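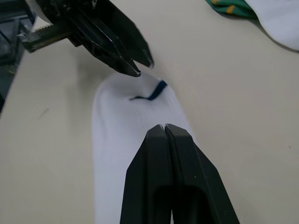 White ribbed sock, navy stripe near the toe. Bench top.

March, evening

Picked up the Skurano choir concert again, the one from Harb Hall with the girl's solo that everybody in town is passing around. Henryk Domański wants a cleaned-up version for the arts page. He also wants a line saying the clip has "gone viral." I'd like to see what that rests on before my name goes near it.

Views: the Indix counter says 219. Henryk told the choir parents "almost 300." I opened the page twice from the workshop machine and once from my phone and it went up each time, so at least a few of those are me. No idea how it treats someone who stops after the first verse. Will look again tomorrow without touching the play button.

Audio. Two sources:
- balcony track from the Clavar recorder
- a parent's phone, left side, maybe row 4

Ottó Farkas swears by the balcony track. I don't hear it. The piano is fine, but the solo sounds like it's coming through a door, and there's a hum under the whole thing that he says is the room. I put it next to the empty-hall recording we made before the fall show and that hum isn't there. More likely the stage lights or our own cable. He'll disagree.

The phone track is rough, and somebody coughs right on the second entry, but you can understand the words. Tried the phone for the voice with the balcony underneath. They drift apart by the last chorus, enough to give the piano an echo. Stretched the phone track to fit, and then her long note went sour. Cut it at the applause break and lined up the two halves separately. Better. Not great.

Pitch: Henryk asked if I could "just nudge" the high note. It's a bit flat. I left it alone. She's a kid singing in front of a full hall and people liked it as it was. If he wants it tuned he can ask her mother first.

He also says the new mix will bring more people to the spring concert. Maybe. Last year we put up the brass band with a much nicer recording and ticket sales looked the same as ever, as far as I could tell from the door sheet. I don't think anyone buys a ticket on account of less hum.

Noise removal: ran the light setting, then the heavy one. Heavy makes the audience sound like frying. Keeping light.

Still to do:
- swap the balcony cable, record the hall with stage lights on and off
- get the original phone file, the copy we have has been through a messaging app
- ask Ottó where he really set the recorder, his sketch and the sound don't agree
- tell Henryk no on "viral." "Posted last month" will do

Mix 2 is on the shared drive. Listen on small speakers before commenting, please.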